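Laundry corner: the fold, the hook and the bold wall

The August swap is coming and so many of you wrote in after our last note on sorting clothes that we're giving laundry the whole page this time. We love this subject! There are 323 of you on the Hulton list now, and it seems everyone has a way of dealing with the clean pile and a strong opinion about the way their sister does it.
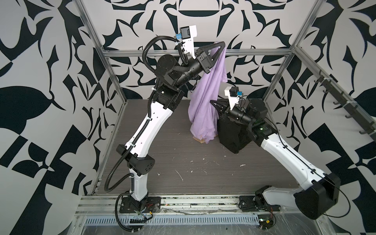
Soft, slippery pieces are the ones people ask about most, and our answer is always to start from the top. Pick the piece up by one spot, hold it high and let it fall before you even think about a fold. The lavender cloth shows this so well — held up, it drops in long folds all the way to the floor, and you can find an edge and follow it down with your other hand. Try the same with a pillowcase or a big scarf and you'll see how much faster the corners turn up. A row of hooks to one side is great too, for anything you'd like to hang instead of fold. And can we say how much we love a black-and-white pattern with big curling leaves on the walls of a work area? Plain colors stand out against it beautifully.

Now for the heap. Our favorite method came out of the Filali workshop last year and takes five minutes for a normal basket. Pull the lightest piece out first, by a corner, and lay it to one side. Then take whatever is on top, then the dark things, and don't fold anything until the heap is gone. Tan, black, lavender, it doesn't matter, they each get their own spot.
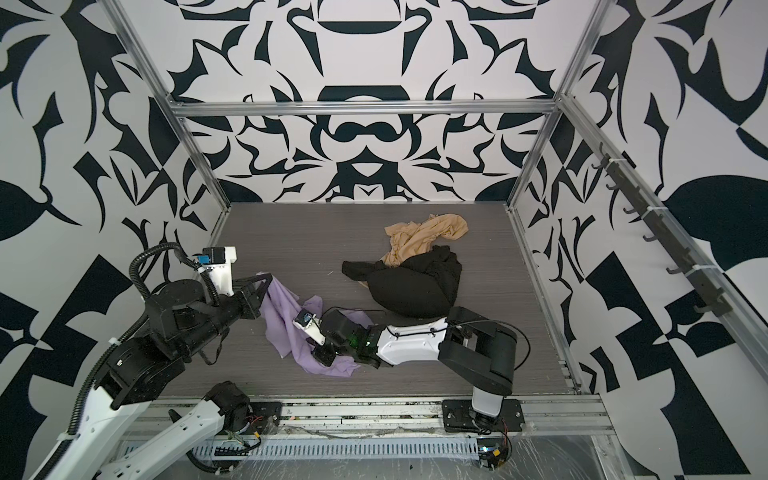
A reader from Maso wrote back that she does it the other way around, heavy things first, and that her pile is gone before the kettle boils. She also asked whether the swap will take single socks. It will, in the bin by the door!

Last August 58 bags came in, and we'd be thrilled to beat that. Please fold before you drop off if you can. The Lilleo room has long tables for anyone who'd like to finish there, and the doors open at 900 Hulton Road, side entrance.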